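Oficina Vilton abre inscrições para o curso de pequenos objetos de mesa

Tem novidade boa na Vilton! A oficina do bairro reabre o salão dos fundos em outubro com um curso inteiro dedicado às coisas que ficam em cima da mesa: tigelas, bandejas, suportes, descansos, tudo aquilo que a gente usa todo dia e quase nunca para para olhar. São seis encontros, com turmas pequenas e bancada para todo mundo.

Quem coordena é Apolline Masson, que já deu ali as aulas de acabamento em madeira e agora divide o programa com Bohumila Dvořáček, responsável pela parte de acrílico. A dupla funciona muito bem. Uma gosta de borda grossa e lixa fina, a outra passa a tarde inteira discutindo o ângulo de uma dobra (e com razão, basta ver como fica uma dobra feita às pressas).

"A madeira clara pede companhia", diz Apolline. "Quando você põe uma tigela dentro de uma bandeja transparente, continua vendo o veio do tampo por baixo. A mesa passa a fazer parte da peça." Foi dessa conversa que nasceu o tema do primeiro encontro, o conjunto de tigela e bandeja, que cada participante monta do seu jeito e leva para casa no fim do curso.

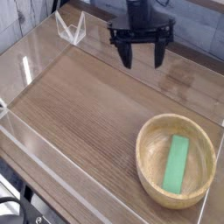 A combinação de materiais é mesmo o ponto alto do programa. A tigela redonda de madeira clara, de borda lisa e generosa, dá calor ao conjunto, e a bandeja de acrílico, com suas paredes transparentes, pega a luz de um jeito que muda conforme a hora. E basta um toque de cor, um bloco verde-claro no fundo da tigela, por exemplo, para tudo ganhar vida! Bohumila insiste muito nisso: uma cor só, e deixar o resto respirar.

Os encontros seguintes passam pelos suportes de acrílico dobrado, pela escolha dos óleos para madeira que vai ter contato com comida e por uma aula só de polimento, a mais pedida nas edições anteriores. O material básico vem da Drolto, que também empresta as lixadeiras. Quem tiver um pedaço de madeira guardado em casa, de uma gaveta velha ou de uma prateleira que sobrou, pode levar para as professoras avaliarem.

O último encontro é aberto a amigos e família. As peças ficam expostas nas mesas compridas do salão, com café e bolo, e quem quiser pode trocar a sua por outra (no ano passado houve fila para uma fruteira meio torta, lindíssima). Depois, uma seleção segue para a vitrine da Rotich, onde fica até o fim do mês.

O curso tem 64 vagas, distribuídas entre as turmas da manhã e da noite, e não exige experiência. As inscrições começam em 24 de agosto de 2025 e são feitas no balcão da Vilton, que também entrega a lista de material. Para as aulas, vá de sapato fechado e cabelo preso. Aventais e óculos de proteção ficam por conta da oficina.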